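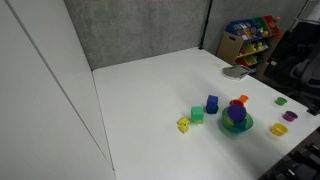

3.2 Preparing the table before an episode

The rules in this section concern the state of the workspace before the robot is allowed to move. We wrote them after the first collection period at the Anside site, when it became clear that two operators given the same task sheet did not prepare the same table. One operator placed each toy with care at a chosen point, and another one put all of them down in a single movement and started to record. Both ways are acceptable in principle, but the record must say which one was used. In Figure 2 the green and the dark blue block stand close to a stack with a purple piece on top, while three nesting cups are set apart near the right edge of the table. A layout of this kind is called "clustered with outliers" in our protocol, and it has its own code in the episode sheet. It should not be mixed with the "spread" layout, where every object has free space on all sides.

Figure 2. Tabletop workspace with blocks and nesting cups; storage shelf behind.

The protocol makes a distinction between task objects, distractors and residue. Task objects are named in the instruction which the operator follows. Distractors are placed on purpose and are listed in the sheet, but the robot is not asked to touch them. Residue is everything else that lies on the surface: a folded cloth, a pen, a piece of tape. In the earlier version of our rules, residue was simply forbidden. This was difficult to keep in practice, and the annotators at Tikilus reported that many episodes were marked as clean when they were not. The present version allows residue under two conditions. It must lie outside the marked reach area of the task, and it must be entered in the sheet with one plain word, for example "cloth". An episode with undeclared residue is not deleted, but it is moved to a separate list and is not used for evaluation.

Color names caused more trouble than we expected. A nesting cup set contains several cups of the same color family, and a set may be mixed with cups from another set, so that two purple pieces or two green pieces can be present on one table. The instruction "pick up the green cup" is then not sufficient when a second green cup is also there. We require that each instruction identifies one object only, either by color and type, or by color, type and relation to a neighbor. The relation must be given from the side of the operator and must use one of 5 fixed terms: left of, right of, in front of, behind, on top of. Terms such as "next to" and "near" are not accepted in the instruction field, but they may be used in the free comment.

Stacks are treated separately. When one cup sits on another, the lower pieces are often only partly visible to the camera, and an annotator who sees only the images may not be able to name them. For this reason the operator writes down the stack from bottom to top before the episode begins. If the operator did not build the stack and is not sure of the order, the stack must be taken apart and built again. We are aware that this costs time. In the trial at Granström, the operators complained mostly about this rule, and three of them asked to remove it. We kept it, as a wrong stack description cannot be corrected later from the images alone.

The next group of rules concerns the robot itself. Between episodes the arm returns to its rest position and the drive is disabled before anyone reaches over the table. Hands are not permitted above the surface while the drive is enabled, also when the arm does not move. The part of the robot which is visible beside the table at the start of an episode must be in the same pose for the full series – a small difference in the starting pose is easily learned by the policy as a sign of which task will follow. The starting pose is therefore checked against the stored joint values, and the software refuses to record when the difference is above the limit given in Table 3.

The background is not controlled in the same strict way. Shelves, chairs and partitions may remain in view, and toys kept in bins on a shelf do not count as distractors as long as they stay there. However, the background must not be rearranged inside a series of 40 episodes. If a chair is moved, the operator closes the series and opens a new one. At first we considered the use of a plain curtain, as is done by our partner Flakico, but a curtain makes the data look more uniform than the rooms in which the robot is expected to work later.

Finally, each series is reviewed by a second person, who compares the first image with the sheet and confirms the layout code, the object list and the residue entry. The reviewer does not correct the sheet directly. Any difference is returned to the operator with a short note, and the two versions are stored together. The agreement between operators and reviewers under these rules is reported in Section 4.1.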